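Waiting in Line at Brarholm: A Report on Queues, Churros and Patience
Term project, Leisure and Tourism Studies
Sanaa Abdel Hamid
Submitted 16 Sep 2020

1. Why I did this

My group was asked to pick one thing about a theme park and study it until we were sick of it. The rest of my group picked a different course, so I picked queues. Brarholm is the nearest park to campus, the bus goes there directly, and I already had a season pass that I had used exactly once, to get rained on.

The question I settled on was simple. Does the snack cart beside a line make people happier to stand in it? The park seems to think so. In January it moved its churro cart from the front gate to the bend in the line for the Hurnudow, the big wooden coaster at the back of the park, and put up a sign calling the spot a "refreshment experience." It is a cart. It has an umbrella.

2. Method

I made a one-page survey and handed it out on four visits, two with the cart open and two with it closed. I asked people how long they thought they had been waiting, how long they had really been waiting (I wrote down their start time when they passed the turnstile), and whether they would do it again. I collected 80 surveys with the cart open and 80 with it closed, and a further 22 that I had to throw out. Most of those were filled in by children who gave every answer as "Hurnudow" and drew the coaster on the back. A few of the drawings were very good.

The answers were typed into a spreadsheet in the evenings. My old desktop lost the first version, which taught me to keep a second copy and also to type faster.

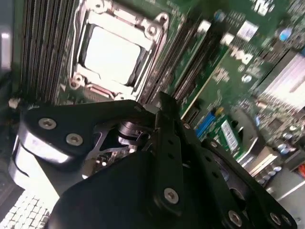 The start times were the hardest part. People leave a line to find a bathroom, or a cousin, and come back somewhere else in it. My rule was that anyone who left and came back kept their first start time. The people standing behind them did not always agree with my rule, and I was asked more than once to enforce it the other way.

3. What I found

People are bad at guessing how long they have been in line, and they are worse at it when they are hungry. With the cart closed, most guests thought they had waited longer than they had. With the cart open, the guesses moved closer to the real times, but mainly for guests who bought something. Guests who could smell the churros and didn't buy one were the grumpiest group in the whole study. One man wrote "this is a hostage situation" in the comments box and then underlined it.

The cart also slowed the line down. It sits at the narrowest part of the bend, so every purchase makes a gap, and every gap makes an argument about whether the gap is real. I had not planned to measure this and so I have no good numbers for it, only a page of notes and a sugar stain.

For comparison I spent one afternoon at the Bercombe, the boat ride near the lake, which has no cart but does have shade and a bench. Its guests were cheerful. They also had almost no line, so I can't claim much for the bench.

4. Problems with the study

The weather was different on every visit. I was one person with a clipboard, and some guests took me for staff and gave me their complaints, their trash and in one case their stroller. My four visits also covered a tiny slice of the park's business. The shift lead at the cart, whose name tag said Ashour, told me they had sold over 925 churros on a single holiday weekend, and I would have liked to survey that line, from a distance.

5. Recommendations

Move the cart to the exit of the ride, where people are already pleased with themselves and holding up no one. Put a bench where the cart was. Take down the sign.

I sent these suggestions to guest services and received a coupon for one churro, valid at the Hurnudow location only.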